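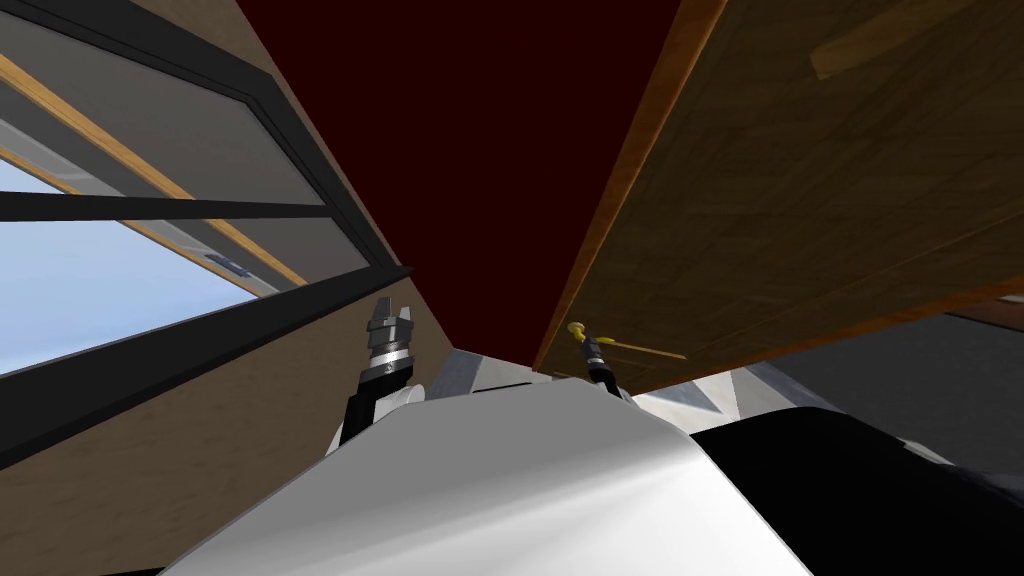 By Vaida Lūse, Moltgate

Hillden has changed the service interval for the two-armed robot at its Grīnberga site. The gripper fingers will now be checked every 200 hours, down from 300. The change followed a July inspection, when the machine had logged 1,782 hours.

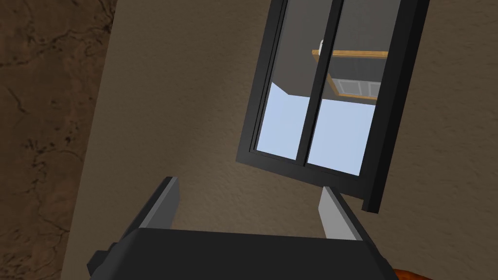 Words: Vaida Lūse

Technicians check the gap between the open fingers first, then run 20 open-and-close cycles with nothing in the grip. If the fingers drift, the wrist cameras are recalibrated before the arm returns to work.
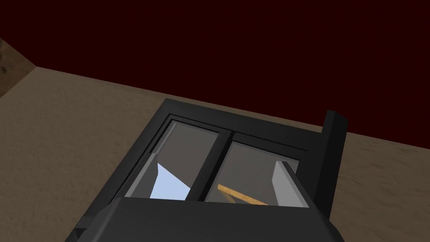

Next check

Praria will supply the spare fingers. The next service is set for 7 a.m., before the morning shift.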